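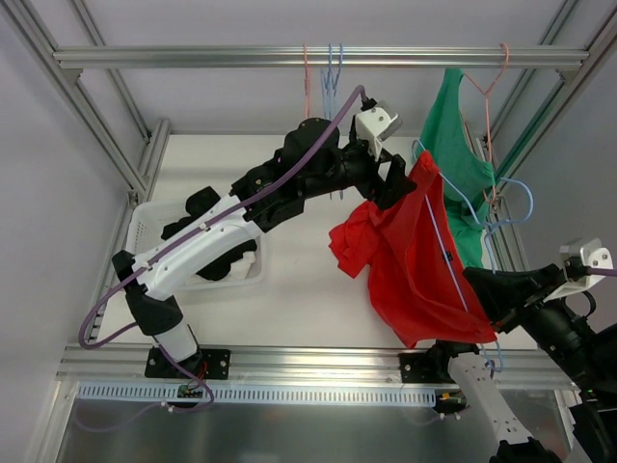
Second Two-Arm Cell Included in Next Year's Equipment Plan

The Horuvetti Institute has included a second two-arm garment handling cell in its equipment plan for the coming budget year. The request was submitted by the Textile Handling Laboratory in September and has been approved for planning purposes. Final release of funds depends on the quotations now being collected.

The laboratory works on tasks that commercial laundries still carry out by hand: taking mixed clothing from a basket, finding a usable edge or corner, and placing the garment on a hanger. Both arms are needed for most of this work, and a single cell must currently serve every project in the group. Requests for time on it have exceeded the available hours in each of the past four quarters.

"The arms are the part of the budget that people ask about first, and they are the easiest to price," said Marthinus Naidoo, who manages equipment planning for the laboratory. "The harder figures are spare fingers, cables, mounting plates and the staff time to build the enclosure. We left several of those out of our first request, and we paid for them later from the operating account."

The new plan therefore treats the cell as one item with all of its parts. It covers 2 arms with grippers, the extrusion structure and panels, the work surface, power and control electronics, and a stock of replacement parts sufficient for the first year. Installation will be carried out by laboratory staff with support from the Corkuvholm workshop, which will cut and drill the rails to the existing drawings. Keeping to those drawings will allow fixtures and spare parts to be exchanged between the two cells.

Quotations have been requested from Ibarra and Wukley. Each supplier has been asked to state delivery time, warranty terms and the price of individual replacement joints as well as complete arms. The laboratory will also ask each supplier to confirm how long the quoted parts will remain available — a point that was not covered in the previous purchase.

A separate line has been set aside for consumables. The plan allows for 500 wire hangers and 425 garments in a range of colors, weights and fabrics, to be shared by both cells. Garments are retired when stretching or wear begins to affect results, and the replacement rate has been higher than first expected. Hangers are budgeted as consumables for the same reason.

Floor space has been reserved in Room 7, next to the present cell. The electrical supply to the room is adequate, but the network cabinet will need additional ports. Facilities staff have agreed to complete this work before delivery, and the cost will be charged to the building budget.

Groups that expect to use the second cell are asked to send an estimate of their hours to the equipment planning office before the quotations are reviewed. Estimates should separate supervised sessions from longer unattended runs — the two are scheduled and charged differently. Groups that have already filed a request for the current cell do not need to submit a new form, but should confirm that their figures remain correct.

Contact the Equipment Planning Office | © Horuvetti Institute. All rights reserved. | Back to top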